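Pendville Repair Workshop
Minutes of monthly meeting, July, back room, 7.15pm start

Present: seven members, one more came in during item 3. Apologies: two.

1. Last minutes
Agreed. One correction, the Wiegand delivery was nine boxes and not six.

2. Money
564 in the account after the insurance went out. Rent due next month. Agreed to put off the new pillar drill till autumn. Tea tin still running at a loss, please put something in.

3. Room
Carpet under the benches is getting bad, metal bits working down into it. Someone got one through a shoe. Options: lift it (landlord has to say yes), or rubber mats on top. Mats quoted at 2847 from Flurnau for the whole floor, everyone thought that was mad. Agreed to do the steel table end only and ask for a new price. Hoover bags needed in the meantime.

Long talk about the heating, no decision.

4. Storage
Retow shelving offered to us second hand, we collect. Has to be out of their place by end of the month. Van needed. Agreed yes in principal, subject to someone measuring the alcove properly this time.

Cardboard boxes: anything without a label by next meeting goes to recycling. This was said last time as well.

5. Sheet metal and frame parts
Complaint that big parts get left on the steel table and there's no room to work. Discussed. Panels are awkward, long, won't go in the racks, and the folded edges mark if they're stood on end. Black frame lengths same problem, tabs catch on everything.

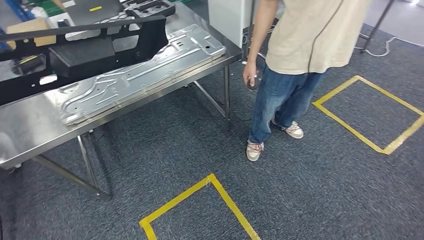
Proposal: one job on the steel table at a time, large parts go back against the wall at close. Carried, one against. Also asked that frames aren't laid straight on top of the silver panels, put a blanket between. Old blankets in the tall cupboard.

Limit for the scrap bin to be 20 kilos, after that it's too heavy to get down the step.

6. Open evening
Leaflets: 1000 printed, over half still in the box. Members to take a handfull each. Soldering table wants two people on it, only one so far.

7. AOB
Side door key sticking, use the front.
Small clamps missing, please check your bags.

Closed 8.50pm. Next meeting same time, bring own mug.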